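**To:** wanden-members
**From:** Kyriaki Spanos, Collections and Programs Office
**Subject:** Re: Plastic film drop-off, changes from July

Dear members,

Thank you to everyone who wrote in response to last month's notice. Mr. Kalogeropoulos's message is quoted below with his permission, as it raises the points on which we received the most mail. My replies follow each part.

> On the list, Charalambos Kalogeropoulos wrote:
>
> The notice says that the Antoniadis Street drop-off will no longer take "mixed film." I have brought bread bags, produce bags and the wrap from paper towels there for years, all in one sack. Is this now refused, or does it have to be sorted first? The wording can be read both ways.

The material is still accepted. "Mixed film" in the notice refers to film mixed with other kinds of plastic, such as snack wrappers, foil-lined pouches and bubble mailers with paper on the outside. Clean polyethylene bags and wraps may continue to arrive together in one sack. We regret the wording and have corrected the copy posted at the gate.

The change comes from the new hauling contract. Under the previous agreement with Warkix, loads were sorted after pickup and we were billed by weight. Under the agreement with Etance, loads are inspected on arrival, and a load with too much foreign material is returned at our expense. One such return costs $295. We had two during the trial period, both traced to the same bin.

> Second, the hours. The notice gives 7:30 to 11 a.m. only. Those of us who work mornings will have no way to use the site at all. Could one evening be kept?

The office has agreed to this. Starting in July, the gate will also be open from 5:30 to 7 p.m. on the first and third Wanden meeting evenings of each month. Please do not leave sacks outside the fence when the gate is closed. The fire lane runs directly behind it.

> Third, could someone please say plainly what condition the bags must be in? I was told at the gate that tied bags are a problem. My neighbor was told they are fine.

Both answers were given in good faith, and the gate staff now have a single sheet to work from. It reads as follows:

- Bags must be empty, clean and dry. Remove receipts, labels and stickers.
- Untie knots where you can do so without tearing the bag. A tight knot can hold crumbs or moisture and will be set aside at inspection.
- Printed bags are accepted, in any color.
- Bags marked "compostable" or "biodegradable" are not accepted.
- Drawstrings and hard plastic handles must be cut off.
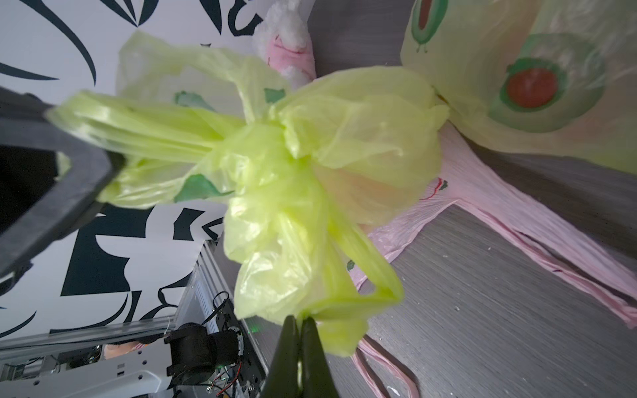 > Last, I would like to see the tonnage for the year. We used to get it in the spring mailing.

The figure was left out of the spring mailing by mistake. The site took in 776 pounds of film in the first quarter, of which 27 pounds were rejected. The Etance agreement sets a minimum of 1,000 pounds per quarter for free pickup, so we remain below that line and are paying the small-load fee. Members who know of shops or offices with clean pallet wrap are asked to write to me directly. Quarterly figures will be sent to this list from now on.

The full text of the agreement may be read at the office during regular hours. Requests for a mailed copy should include a postal address.

Questions about hours or access should go to the gate desk. Questions about accepted materials should come to this address.

Sincerely,

Kyriaki Spanos
Collections and Programs Office, Wanden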